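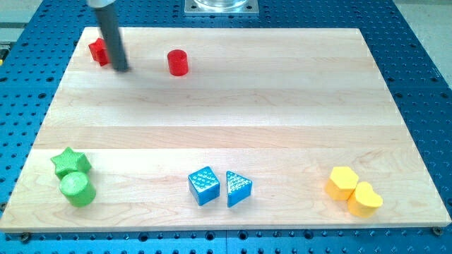

Item 3. Rules for the arm bench, room 308, Florkport

Present: Mirela Batista (chair, also minutes), the Damasceno team, two persons from Kakby by phone. Anham sent apologies.

3.1 The draft of good practice was read aloud. Clause 4 was discussed the longest. It was agreed that the wooden board must stay bolted at its corners, and the bolts are checked before each shift.

3.2 Grouping task. Shapes are put together by colour: red, green, blue, yellow. Kakby asked if two pieces of the same colour may touch each other. Agreed yes, the hexagon and the heart may be pressed together, but pieces must not be on top of one another.

3.3 Speed near the board. Damasceno proposed a slower limit for the last 12 centimetres above the wood. Accepted without vote.

3.4 Hands stay off the blue table while the arm has power. Mirela will write this in larger letters on the door.

3.5 Form 2045 is still missing the line for the operator's signature. Damasceno to correct before Sunday.

Next meeting in December, same room.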